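4. Clearing bathroom drawers

4.1 Task and setup

The kitchen tests in the previous section used drawers with a flat bottom and nothing in the way. Bathroom drawers are harder. A drawer under a sink is often built around the drain pipe, so the inside has a raised part that the arm has to work around, and the things people keep there are small, soft, shiny or tangled. We wanted to know how far the Udotton planner would carry over to this kind of drawer without changes to its grasp model.

The task is the same in every trial. The drawer starts closed. The robot has to pull it open, take out the objects named in a short list, put each one in one of two small boxes on the counter, and push the drawer shut. The list names objects by type only ("scissors", "hair tie"), and it always leaves some of the contents out. Those have to stay in the drawer. A trial counts as complete when all listed objects are in the correct box, nothing else has left the drawer, and the drawer is closed.

We ran 36 trials with Udotton and 36 with the Kang planner, which we use as the baseline throughout this paper. Both ran on the same robot with the same end effector and the same camera placement. The trials were split evenly between two bathrooms, which we call Horton and Grultelier after the buildings they are in. Horton has a double vanity with the drawers below the counter. Grultelier has a single sink with a narrower cabinet and a drawer that opens straight toward the door, so the base of the robot has less room to stand.

Before each trial Liam Cronin arranged the drawer from a printed layout. The layouts say which objects go in and in which third of the drawer they lie, but leave the exact pose open. Each layout was used once with each planner, and the order of the two planners was switched from one layout to the next. We did not clear the counter. Towels and other items stayed where they were, since a planner that needs an empty counter is of little use in a home. Figure 6 shows one arrangement on the double vanity, with the drawer pulled out below the left basin. The raised compartment is U-shaped and reaches forward from the rear of the drawer, with a pile of crumpled plastic packaging beside it and a pair of scissors with light blue handles among the loose objects. The two boxes stand on the counter between the basins.

4.2 Reach and clearance

The first problem is one of geometry. The hand has to enter the drawer from above, but the counter covers the rear of the drawer even when the slides are fully out. In addition, the arm must not touch the faucet on its way to the boxes. Udotton handles this by dividing the drawer into open cells and covered cells. An open cell can be reached with a vertical approach. A covered cell needs a tilted approach, and the planner accepts it only if the wrist keeps a clearance of 80 mm from the front edge of the counter during the whole motion.

The same test is used for the raised compartment. We do not model it as a sink cutout or give it any special label. It is a solid region in the height map, and the cells next to it get a smaller set of allowed hand angles. This was enough in most layouts. It did go wrong when something soft was pushed up against the compartment wall, because the height map then joined the two and the planner treated the object as part of the furniture.
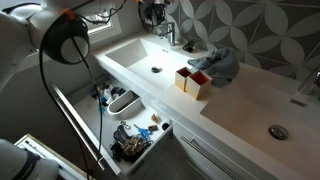 Cells that fail both tests are marked as closed, and the planner will not try to grasp there. If a listed object is in a closed cell, the robot first sweeps it forward with the side of the hand. A sweep is short and is followed by a new camera view. We allow two sweeps per object. After that the object is skipped and the trial is scored as incomplete, even if everything else was done correctly. We chose a low limit after early tests in which repeated sweeping moved light objects from one side of the drawer to the other and mixed up the rest of the contents.

The Kang planner has no sweep action. To keep the comparison fair we also ran a version of Udotton with sweeping turned off. The results for that version are given at the end of Section 4.4.

4.3 Choosing the order of grasps

Objects in a bathroom drawer hold on to each other. A hair tie can come up with a comb, a cord or a piece of packaging attached. The order in which objects are taken out therefore matters more than it did in the kitchen. For every listed object the planner estimates how likely it is that a grasp will lift a neighbor as well. The estimate uses the outline of the object, the height difference to whatever lies next to it, and whether thin strands cross the gap between the two. Objects with a low estimate go first. Once they are gone, the drawer is viewed again and the order is worked out from scratch.

After each grasp the hand rises a short distance and waits. The camera takes a second view, and the planner compares the area around the fingers with the outline it expected. If the outline is larger than it should be, the robot lowers the hand, opens it and tries a different angle. This check adds time to every grasp - including the large majority that have no problem at all - but without it we saw unlisted items carried to the boxes far too often during development.

The closing push is limited to 30 N. If the drawer stops before it is fully shut, the robot opens it again, takes a new view and looks for anything standing higher than the drawer sides. When it finds such an object it presses it down with the flat side of the fingers and tries again once.

4.4 Results

Udotton completed 30 of its 36 trials. The Kang planner completed 16. Most of the difference comes from objects that started in covered cells. When all listed objects lay in the front third of the drawer, the two planners did equally well, and the baseline was faster, as it skips the second camera view.

Of the six trials that Udotton did not complete, three ended with a listed object still in the drawer after two sweeps. In two trials an unlisted item was carried to a box together with a hair tie. The check after lifting missed it both times, as the extra item hung behind the fingers and was hidden from the camera. In the last one the drawer did not close on the second push. The cause was a cord that had been drawn up over the side wall by an earlier grasp.

Scissors were the easiest of the listed objects for both planners, provided they lay flat. Clear packaging was the hardest. It was never on a list, but it often lay over or next to something that was, and its height was badly measured in bright daylight. At Horton we saw more of these errors in the morning trials than in the afternoon ones. We did not control for light when we set the schedule, so we can't say how much of this is due to the sun and how much to the layouts that happened to be used at that time of day.

With sweeping turned off, Udotton fell behind its full version in both bathrooms but stayed ahead of the baseline. The gap to the full version was wider at Grultelier, where the base could not be moved to the side and more cells were covered as a result. Changing the place of the base between grasps might help there. We have not tested this, as the present software plans the base position once, before the drawer is opened, and keeps it until the drawer is shut.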